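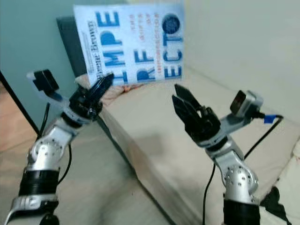

4.3 Setting up the two-arm grasp planner

The Tanguy planner reads both wrist cameras and the head camera. Finish the calibration in section 4.2 before you start. The arms must be in Hold mode.

1. Open Nustano Console and load the workspace file for your station.

2. Under Perception, select Thin Objects. This profile fits books, folders and flat boxes that stand on edge.

3. Set the depth cutoff to 730 mm. Anything farther away is dropped from the point cloud.

Note: Soft furniture gives a noisy support plane. On a couch or bed, turn on Plane Smoothing and leave it at 2.

4. Click Propose. The planner lists grasps for each arm with a score. Scores under 79 are grayed out and cannot be run.

5. Pick a grasp and click Preview. Check the path of both arms, including the one that is not grasping.

CAUTION: Preview does not model cables. Keep a hand near the stop button the first time you run a new path.

6. Click Run, then open the wrist view of the grasping arm. With a paperback, look at the page edges between the fingers. If the block bows, lower Grip Force one step and run the grasp again. 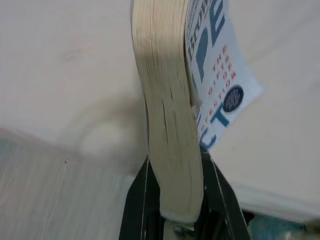

4.4 Saving grasp settings

1. Click Save As Preset and type a name. Names can have up to 30 characters.

2. To share the preset with other stations, copy it to the Beltunari folder and restart the planner on each one.

Note: Presets made before the May release do not store Grip Force. Open each one, enter the value by hand and save it again.

Questions about presets go to Clotilde Mallet at the Sosstead office.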